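Trekivier bathhouse to reopen in March, with its old towel room back in use

2021-01-10

By Nadja Rüegg

The boiler is in, the big skylight has its glass again, and if the plasterers keep up their present pace the public bathhouse on Juta Street will open its doors in March. Yes, our bathhouse! The one half the town learned to swim in, and the one whose green front door has been padlocked for so long that children walking past it have asked me what the building is.

For newer arrivals, a bit of background. The baths were built in 1826 over the warm spring at the bottom of the hill, first as a single stone pool with a canvas roof and later as the long brick building we have now. There were separate entrances, a laundry in the yard, and a row of tubs that anyone could hire by the half hour. A lot of houses on the slope had no hot water until well after the war, so people came down with soap in a tin and stayed to talk. The pool closed when the old pipes gave out, and the town spent years arguing over whether to patch them or fill the whole thing in.

They're being replaced, every last foot. Kofi Bonsu, who is running the job for the builders Vasidden, walked me through the basement last week and I have rarely seen anyone so happy about plumbing. The spring still comes up warm enough that the main pool needs only a little help from the boiler in winter. The old cast-iron valves couldn't be saved, but their brass wheels have been cleaned and will hang along the corridor, each with its original number.

"When we took up the floor we found a second channel nobody had drawn on any plan," Bonsu told me. "It still had water running through it. Clear as anything. We all just stood there looking at it."

That channel is going to feed a small foot bath in the courtyard, free to use, no ticket needed. It was not in the first design. The architect, Thitima Suwannarat, redrew the yard in a couple of evenings to fit it in, and she has kept the two pear trees, which were supposed to come down. There will be benches under them. She also moved the bicycle racks to the street side, so if you were among the people who wrote to this paper about bicycle racks, you got your wish.

Inside, the pool hall is the thing to see. The tiles on the long wall were painted over at some point in a thick cream gloss, and under it was a border of reeds and herons in blue and brown. Ekow Baidoo and two trainees have been taking the paint off by hand with warm cloths and plastic scrapers. They are down to the last 17 tiles. A few herons are missing a leg or a beak and will stay that way, which I'm glad about. Baidoo has found three spots where the original tiler set a bird facing the wrong direction, and he's asking visitors not to write in and tell him where they are once the place is open, so that other people can have the fun of finding them.

The tubs are back too, though fewer than before. Eight rooms have been put together from the old row, each with a deep tub, a stool, a hook and a window you can open. They can be booked for 20 minutes or for a full hour. Suwannarat fought for the windows. She says a bath with a bit of cold air coming in over your head is the best kind, and having tried it at home this week with the snow coming down, I am completely on her side.

And then there's the towel room, the part I've been looking forward to most. Older readers will remember the hatch at the end of the corridor, where you handed over a coin and got a thin, rough, wonderfully hot towel off the pipes. The hatch is staying, the pipes behind it have been boxed in with slats for drying, and the attendants' counter has been rebuilt at its old height. Jae-hoon Moon will be looking after it. He worked in hotel laundries for years and has strong views about fabric softener (don't, ever, it stops a towel from drinking up water). He prefers a flat, fairly light terry that dries quickly over the very plush kind, and he likes a bit of a border on it.

Towels: terry with a border at each end. 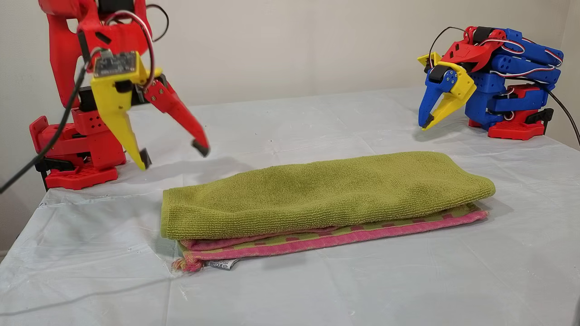
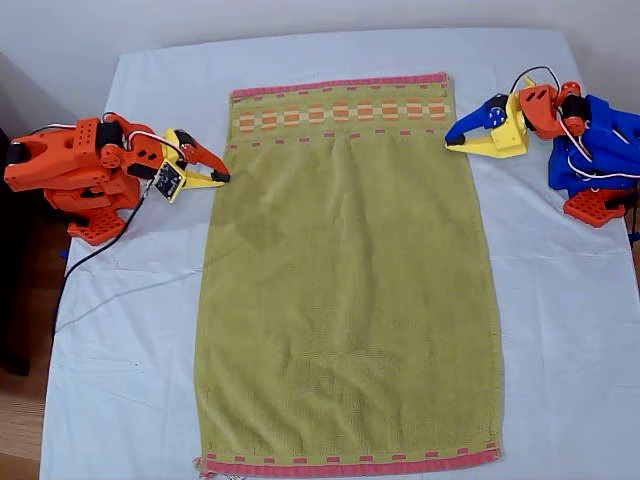
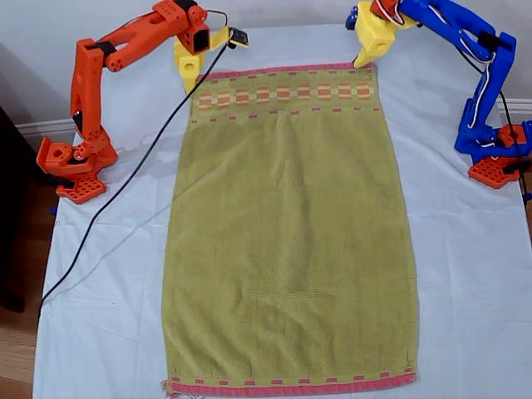 Bathers will be welcome to bring their own, of course. Hire is included with a tub room and costs a small extra for the pool. Moon hopes to have a basket by the hatch for retired towels, free to anyone with a dog or a leaky window, and the animal shelter up on Kermani Road has already put its name down for the first batch.

Ticket prices haven't been settled. The council will vote on them at its next sitting, and the proposal on the table keeps the morning swim cheap and lets under-fives in for nothing. The opening hours look good for working people: early mornings, a long lunch session, and evenings until late twice a week. There is also talk of a quiet hour with the lights turned low, which the night nurses from the clinic asked for.

How many people will be allowed in at a time depends on the health rules in force by then. The pool hall has lockers for 81, and Bonsu expects the first weeks to run well below that, with bookings taken by phone. The tub rooms are simpler to manage, with one party to a room and the window open between bookings.

Before any of that, the pool has to be filled. It's a slow business, done from the spring alone over several days, so that the new lining can settle. Suwannarat has asked for the street doors to be left open on the last afternoon, so that anyone going by can look in from the sidewalk and watch the water come up to the tiles. I plan to be there with a thermos.

The bathhouse is still looking for old photographs of the building, above all any that show the courtyard or the first wooden changing huts. Prints can be left at the library desk in an envelope with your name and phone number on the back, and they will be copied and returned. Anyone who still has one of the numbered brass locker tags is asked to bring it along as well. Quite a few seem to have gone home in people's pockets over the years, and Moon says no questions will be asked at the hatch.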